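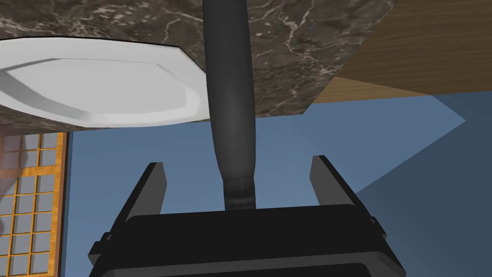
A tall dark cylinder, most likely a bottle, charcoal-grey finish.

Bottle returns and refills: your questions

Skadham Refill Shop runs a deposit scheme for glass bottles. You pay a deposit when you buy a full bottle and get it back when you return the empty. The answers below cover our shop, the Postidari market stall and the collection point on Llewellyn Road.

Which bottles can I return?

Any bottle with our raised ring on the shoulder. This covers oil, vinegar, cordial, washing-up liquid and laundry liquid. We can't take wine, beer or spirits bottles, jam jars, or bottles from other refill shops, even when they are the same shape as ours. Please put those in your kerbside glass collection.

How much is the deposit?

The deposit is £2 per bottle, whatever the size. It is shown on a separate line on your receipt.

Do I need the receipt to get my deposit back?

No. The bottle is enough.

Do I need to wash bottles first?

Rinse them with warm water and let them drain. You don't need to use soap, and you don't need to take the label off. Oil bottles are hard to rinse at home, so just empty them as well as you can and put the cap back on. We wash every bottle again before it is filled.

What if the bottle is chipped or cracked?

We can't refund the deposit on a damaged bottle. Check the rim with care, as small chips there are easy to miss. Wrap broken glass in newspaper and put it in your general waste. Please don't bring it to the shop.

I've lost the cap. Does that matter?

You still get the full deposit. Spare caps are kept at the till if you want one for a bottle you are keeping at home.

Can I refill my own bottle instead?

Yes, at the shop only. The stall has no scales. Your container must be clean, dry and marked with what you want in it. We weigh it empty, you fill it, and you pay for the difference. We won't put cleaning products in a container that has a food or drink label on it.

Why are some of the bottles dark?

Light spoils oil, so our olive and rapeseed oils are sold in dark glass. Keep them in a cupboard away from the cooker. Clear bottles are used for vinegar and cleaning products. The deposit is the same for both.

Is there a limit on how many I can bring back?

You can return up to 200 bottles a month on one account. Cafés and other businesses that need more should ask for a trade account. Without an account, the limit is 5 bottles a visit at the stall, where there isn't much room for crates. There is no limit without an account at the shop, but please avoid the lunchtime rush if you have a car full.

How is the deposit paid?

In cash, back to your card, or as credit towards your next shop. The Llewellyn Road collection point gives credit only. It can take until the following morning to show on your account.

What happens to the bottles?

They go to the wash room at Gurkel Yard, where they are soaked, washed and checked by eye. Good ones are filled again. The wash room can handle 2,000 bottles a week. Any that fail the check are sent for glass recycling.

I bought a bottle before the scheme began. Can I bring it back?

If it has the raised ring, yes, but we can't pay a deposit on it. Bottles sold before April have a paper seal and no deposit mark on the label.

Can you collect from my house?

Only if you have a delivery booked. Leave the empties by the door in a box or bag and the driver will take them. Tick "empties to collect" when you place your order. The credit is added once the bottles have been checked in.

When can I return bottles?

The shop takes returns from 9am until half an hour before closing. The stall takes them until 2pm. The collection point is open at all times, though we ask you not to use it after 9pm out of respect for the neighbours.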